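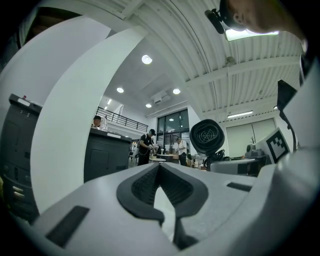

Black rubber pad with a fine grip pattern on its inner faces

Matrons and Night Staff: Reading the Talbridge Infirmary Records
Kenza Belhaj
15 Oct 2023
12 shares | 2 comments

1. Scope

These notes cover the Talbridge Infirmary from the appointment of its first salaried matron, Myfanwy Vaughan, to her resignation. The wider reform of nursing was dealt with in the previous handout and is assumed. The question for this session is narrow: what can be known about a matron's daily authority when most of the surviving paper was written by other people?

2. Sources

Three series survive.

(a) Governors' minutes. Fair copies, made after the meeting. Disputes are usually reduced to the words "after discussion." Vaughan is named often but her own words are almost never given.

(b) Wage books. Kept quarterly. Nurses are listed by surname and ward, and night nurses appear on a separate sheet until the second wage book, when the two lists are merged.

(c) The matron's day book. One volume, almost 600 entries, in Vaughan's hand except for a run of pages in January of her third year. The second hand has not been identified. Entries are short and deal with linen, coal, absences, drink, and visitors who stayed past the bell.

The letters quoted in the older town history cannot be traced. Treat them as secondary evidence, and cite the town history when using them.

3. Authority on paper and on the ward

The rules of the house gave the matron power to suspend a nurse but reserved dismissal to the governors. In the day book, Vaughan records nurses as "sent away." The minutes for the same weeks often show no dismissal. Two readings are possible. Either she went beyond her powers and the governors let it pass, or "sent away" meant sent off the ward for the night.

The wage books help here. Of the nurses marked as sent away, most drew full pay at the next quarter. This favors the second reading, although a nurse could be dismissed and taken back inside the same quarter without leaving any trace in a quarterly account.

4. The merged list

Before the merger, night nurses were paid less than day nurses and bought their own food. After it, both groups were paid on one scale and ate in the house. The minutes credit the change to the house surgeon. The day book has an entry on night nurses' suppers some months earlier – "they cannot be kept awake on bread" – and this is the basis for the claim that the plan was Vaughan's.

The claim is plausible. It rests on one line, and complaints about food are common in the volume.

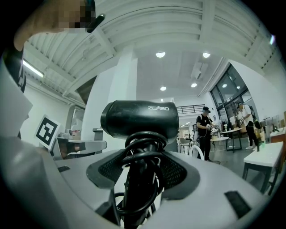

Hywel Craddock reads the supper entry more cautiously. In his view it shows that Vaughan knew about the problem, and a matron who knew about a problem and a matron who drew up a new pay scale are two separate findings. He would want a draft in her hand, or a minute that names her, before giving her the credit.

Students should be able to state his objection and answer it. A good answer will deal with who had access to the wage books before the change.

5. For next session

Read the first 50 entries of the day book in the typed copy. Note every verb Vaughan uses for her own actions ("told," "asked," "ordered," "allowed") and the rank of the person on the receiving end. Spelling in the copy has been left as found. Bracketed words are readings by Wanda Krawczyk and should be marked as such when quoted.

Page references are to the typed copy – the original is numbered by leaf, and two leaves near the end are bound in the wrong order.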